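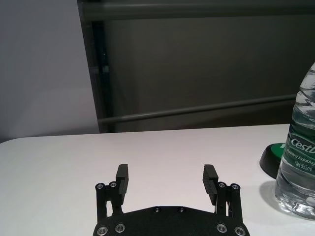

Papers > Workplace Studies > Eltdale Shared Surfaces Project > Section 4

4. Surface condition and the placing of drinks

4.1 Scope

This section deals with white work tables in shared rooms and with the items that people set down on them. Section 3 covered the drawers and shelving. The tables are treated separately here, as they have no fixed owner and are cleared by whoever used them last.

A table was entered in the record if it had a matt white top and no raised lip. Tops with a lip hold back spilt liquid and would have needed a different scoring sheet. Glossy tops were left out after the July pilot, in which the two scorers, Pritchard and Ghumman, disagreed too often on what was a smear and what was a reflection.

4.2 Types of item

Items were placed in one of two classes. Class A items belong to the task in hand. Class B items belong to the person, and include cups, keys, bags and drinks bottles. Fig. 7 has one Class B item, a clear plastic water bottle at the right. Just behind it to the left is a round black object with a green top. The remainder of the visible top is free of loose items and would be scored as clear under the Clarkudo sheet, which allows a single bottle provided that it stands upright.

In all, 2,819 entries were made over the study period. Of these, 103 were withdrawn because the scorer had not noted the class. Bottles were the most common Class B item in every room except the Chaudhry reading room, where drinks are not allowed past the door.

4.3 Marks and shading

Pale matt tops present a particular difficulty. Under ordinary room light they take on a faint grey tone in places, and an untrained scorer may read this as dirt. The rule adopted was that a grey area with no definite edge is shading and is not scored. A mark must have an edge that can be followed with a fingertip.

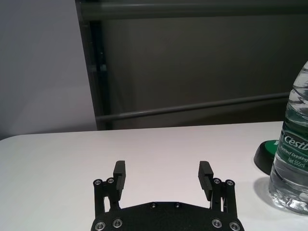 The rule was tested on 200 entries, each scored twice by different people. Most of the remaining disagreements concerned rings left by cups, where part of the edge had been wiped away. These were settled by Gautam, who had not taken part in the first round. Where he could not decide, the entry was scored as marked, so the totals for marks may be slightly high.

4.4 Limits

The sheet records the state of a table at one moment only. It does not show how long an item has stood there, and a bottle left overnight scores the same as one put down a minute earlier. The Zidow method, with repeat visits, would separate the two, but it calls for more staff time than was available. Table height was not recorded.

Fig. 7. Matt white table tops, two views. Water bottle at right in the first view.

Comments (3)

Fahad Malik
Was the bottle allowance in the sheet from the start, or did it come in after the pilot? I could not find it in the appendix.

Sioned Pritchard
After the pilot. It is in the second version of the sheet, page 2.

Junaid Soomro
We use the fingertip rule on our own benches and it works well enough, though old scratches get counted as marks. A separate column for scratches would help.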